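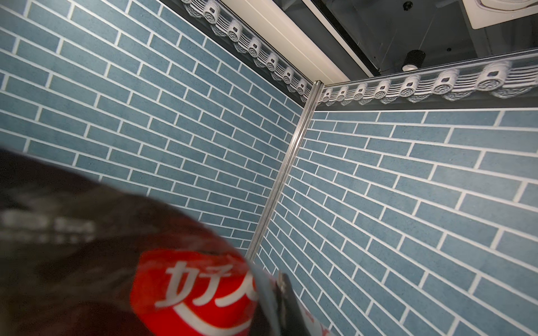
1/ Fault notes from the Skesley bottle cell, June 23, 2021. The arm stopped mid-carry with a bottle in the grip. Controller logged a wrist torque trip, code 22.

2/ First suspect was the gripper. Finger force at the stop was 18 N, same as every good cycle that morning. Ruled out.

3/ The planner had the corner in the wrong place. Somebody refitted the brick-pattern walls in January and the aluminium trim at the join was never added to the collision model. Error at the corner: 17 mm.

4/ Worse, the roof eaves weren't in the model either. Those tile ends stick out well past the wall.

5/ The trip held the grip closed, as it should. Recovery took over 2 hours - the Rissanen manual assumes an empty hand when you release the brakes.

6/ Walls rescanned, eaves added as solid blocks, speed near the corner halved. Kustness cell has the same walls and stays off until it gets the same scan.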